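Why Do White Things Look Gray Sometimes?

Hi, it's Marisol Chávez again! Last time I wrote about why socks feel warm, and a lot of you sent me questions. My favorite came from Remo Marras, who wants to know this: "My desk is white. I know it's white. So why did it look gray when I tried to draw it?"

Great question, Remo! I got stuck on the very same thing when I was a kid, and I used up a whole box of crayons on it.

Let's start with light. A white tabletop doesn't make any light of its own. It just bounces light back to your eyes, and it's really good at bouncing all the colors at once. When plenty of light lands on it, you see bright white. When less light lands on it, there's less to bounce, so it looks a bit gray. If the light is a little bluish (the light in the shade outdoors often is), the table can look bluish too. It's the same table the whole time!

Then there's shine. A mirror bounces light in one neat direction. A matte surface – matte is just the word for "not shiny" – sends the light off every which way. You don't get bright spots or reflections, only soft shading that changes so slowly you hardly notice it.

Now look for the pale parts and see what color you'd pick up if you had to paint them.

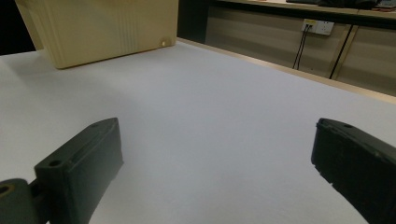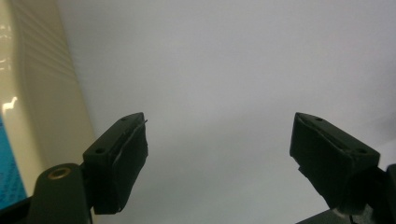
Pale surfaces with dark green-black shapes in front of them.

Did you reach for the white paint or the gray? I'd mix them, and I'd add the tiniest dot of blue for the tabletop in the first picture. There's a cream-colored box on that table too, and cream is a handy color for this game. Put it next to white and it looks yellowish. Put it next to brown and you might call it white!

Your brain is part of the trick. It likes to guess what color a thing "really" is, and it fixes things up without asking you. Dark things help it guess. Next to something very dark, a pale gray seems brighter than it did by itself.

Try it at home! Cut 2 squares from the same sheet of gray paper. Lay one on black paper and one on white paper, then step back. Do they still match? My neighbor Nicanor Bravo was so sure I'd cheated that he picked the squares up and held them together to check.

After that, take a sheet of white paper for a walk around your house. Hold it by the window, then under the table, then inside a closet with the door open a crack. Write down what color you see each time, and send me your list. I got 16 different whites before dinner!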